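**Flanddale packing automation: progress report to the Pruten fund, November**

The second bagging station has now run for seven weeks. Packers rotate through it in shifts of up to four hours, and Sevim Yazıcı has trained nine of them to restart the arm and correct a missed pick.

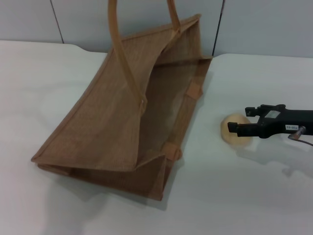 *Gripper and jute tote bag at the bagging station.*

No posts have been cut. Two packers have moved to order checking – at their own request – and their pay grade is unchanged. Soft items remain the slowest to handle. Sheena Farquharson will review the rotation with staff on Tuesday.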